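Still mad about the Brasedora road race so I'm writing this fast, before work.

Quick recap for anyone who missed it. Aoi Koyama finishes fourth. Gets relegated to 19th for cutting the inside of a corner that had no tape, no cone, no marshal. Ivar Forsberg took the same line two wheels back, he told me so himself, and kept his place. Same corner! Same race!

She appealed. Paid the 100 to lodge it, filled in the form, waited. And who hears the appeal? The same chief official who made the call. One guy. Eskil Sundqvist, decent man, been doing this forever, I have no beef with him personaly. But come on.

## You can't grade your own homework

A referee who gets it wrong at full speed, fine. Happens. I've done it at junior races and felt sick all week. The appeal is supposed to be the slow part, where a fresh person looks at it. Ours is the fast part again, with paperwork.

Torbjørn Dahlgren argued in the club newsletter that outside panels are too expensive for a series our size. We had 455 riders on the books in March. Every one of them pays a license fee. Split the cost of a three-person panel, meeting by phone, and it's lunch money. A granola bar each. 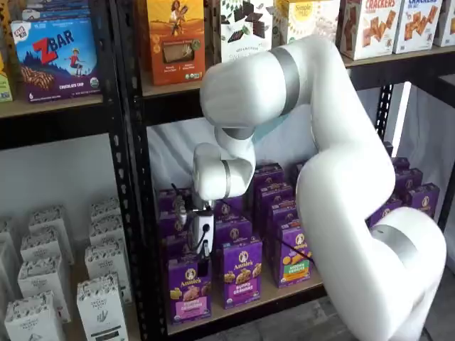
## What I'd change

Four things, none of them hard.

1. Nobody who made the call hears the appeal. Ever.
2. Written reasons. Two paragraphs would do. Koyama got one line, "decision stands."
3. Fee comes back if you win. Right now it dosen't, even then.
4. Mark the corners. If the course isn't taped, no relegation for the line you took through it.

The Widmer series already has the first one and their season didn't fall apart. Eilif Engström rode there for years and says appeals went down, less grumbling in the parking lot too.

Somebody will say it's amateur racing, lighten up. Sure. Fourth place was also the last selection spot for the Varnier stage race, and she'd trained all winter for that. Not going now.

Rules meeting is open to all license holders. Bring your card, they check at the door. I'll be the one in the back with the printouts.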